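4 min read

30/12/2023

Last entry of the year, and I have the shop nearly to myself, so this one will ramble. I meant to write up the bins properly back in June and never did, and now the notes are spread over three pads and the back of a Gonard delivery slip. I'm putting it all down in one place so that whoever picks up the sorting after the break (probably me!) doesn't have to start from scratch.

The job, for anyone reading this cold, is the mixed household stuff that comes over from Ornusley. Bowls, small kitchen things, odds and ends, whatever they've boxed up. We tip a little at a time into the gray bins and go through it from there. I used to want the bins full, it felt more efficient, but a full bin means everything nests. Bowls are the worst for it. Two of the same size will lock together if you so much as look at them, and then you're prying with your thumbs and saying things you shouldn't say in a shared building. A small handful at a time is much kinder, and I've stopped feeling guilty about how sparse it looks.

Bright colors help too. I went back and forth with Caron over this, as they wanted to send everything in white, and I asked them to please keep the reds and yellows coming. Against gray walls and a gray floor a red bowl is found before you've finished thinking about it. Anything silver gets lost down there, especially where the floor has been rubbed shiny.

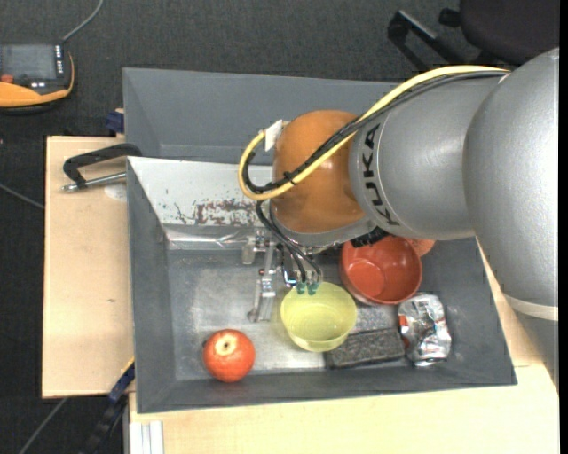

Sotiris Koutsoukos thinks I'm too fond of these bins and has told me so more than once. His view is that the scuffing has gone far enough, that a floor with bright patches in it is no good for picking out metal things, and that we should line the lot with dark matting and be done. He also asked, fairly, why the rusty-looking marks have been left alone when a wire brush hangs on the wall right behind us.

Well, he has a point about the brush. The marks could be rust or they could be old paint coming away, and I'd like to know which before I start scrubbing, so I've put it down for the first week back. There's a dark line near them as well that I want to run a fingernail along. If it's a crack I'd like to catch it while it's little.

On the matting I'm less sure. We had a piece of Stivik mat in the back bin for a while in June and it grabbed the rims, so that bowls stood up on edge and stayed there. The lid of a saucepan did the same. Also it held crumbs like you wouldn't believe, and I was forever shaking it out over the trash. A dull paint might do the trick with none of that. I'll try a patch in one corner first and leave it a good long while to cure.

Sandpaper: I found 60 grit in the drawer, which seems savage for this, but it may be fine for giving the paint something to hold on to. Finer stuff is on the list, along with masking tape and a decent brush, the last one having gone stiff in a jar.

Other things while I remember them. The Gonard cartons are good strong ones, so flatten them and keep them. Bowls go back stacked with a sheet of paper between, please, even when you're in a hurry. Chipped ones go in the crate under the bench and I'll ask Ornusley if they want them returned. And the heater by the door needs a kick on the left side, still.

Paint first, then brush the marks, or the other way around? Brush first. Ask Sotiris what he used on his shelves.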